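**Report on a visit to the Stolside workplace canteen open day**

Friday, December 10, 2021

The Cultdale office was invited to the open day held by Stolside at its main site, where the company has reorganized the way meals are provided to staff on all shifts. The visit was made at the request of our facilities department, which is reviewing food service at two of our own buildings.

Visitors were received at the north entrance and divided into two groups. Our group began in the main dining hall, which seats 34 people at a time. Stolside closed its hot counter on the night shift last year and now relies on meals delivered chilled by Drostus, an outside caterer. The day shift continues to be served from the counter between 11:30 and 1:30.

The chilled meals arrive before the evening handover and are placed in a locked refrigerator near the loading area. Each tray carries a label with the contents, the allergens and the last day of use. Staff order through a paper form posted outside the hall. An electronic form was tried and withdrawn, as many night workers do not have a company login. The hosts stated that unused trays are returned to the caterer and credited at half price. We asked for the written terms and were promised a copy.

Prices were discussed at some length. A chilled meal costs the employee the same as a counter meal, and Stolside pays the difference. The works council had asked for a lower price at night, and that question remains open.

The tour continued to the break rooms, of which there are 7 across the site. They vary a good deal. Two had been painted recently, and one on the upper floor had poor ventilation, a point the hosts raised themselves. Staff may bring food from home or heat a Drostus meal, and cleaning is shared between the contractor and the shift using the room.

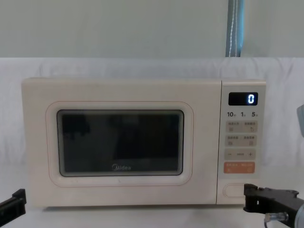 Rozīte asked whether a break of half an hour leaves enough time when a whole crew wants to eat at once, and remarked that at Cultdale the line for hot food is the main complaint in every staff survey. The hosts replied that breaks are now staggered by ten minutes on the larger crews. They had no figures on waiting times.

The session closed with coffee in the training room. Our department will request the caterer's price list and the Stolside break schedule before preparing its recommendation. A return visit during a night shift has been offered, and we propose to accept it.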